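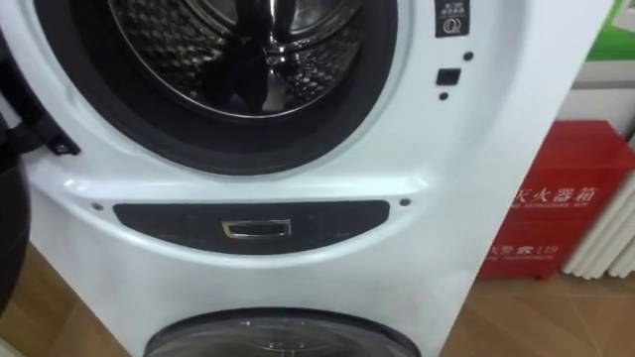
Laundry Room, Second Floor

Search this site Enter keyword Go

Last updated 14 May 2026

The laundry room at the Farías building reopens to residents this month. The work took longer than planned, mostly on account of the drain line, which had to be moved to the opposite wall before any machines could go in. Ifeanyi Akande kept a record of the job as it went along, and the notes on this page are taken from it.

The room is small. It used to be a storage closet for the Villirard office downstairs, and the door still carries the old number, 486. There was no space for machines side by side, so everything in the room is stacked.

Using the upper drum

Load items one at a time and leave some room at the top. A packed drum does not rinse well, and towels come out stiff.

Check the rubber gasket before you close the door. Hairpins, coins and baby socks end up in the fold. Wipe it with a dry cloth after the last load of the day – the cloths are on the hook by the light switch.

Leave the door open when you are done. The old machines in the basement smelled of mildew for years, and we would like to avoid that up here.

Pet blankets should be shaken out on the back steps first. Rugs with a rubber backing are not allowed in any of the machines.

Booking

Slots are two hours. Write your apartment number on the Mirkix calendar in the hallway, in pencil. A slot that has not been started within 15 minutes is open to anyone.

The room is open from 8 in the morning until 9 at night. Please don't start a load after 7.

Still to do

A folding shelf from Kivari is on order and will go on the long wall. The floor will get a second coat of sealer in September, and the room will be closed for two days while it cures. Dates will be posted in the hallway.

For a leak or a door that will not open, call extension 551.

This site uses cookies to remember your settings. Accept Decline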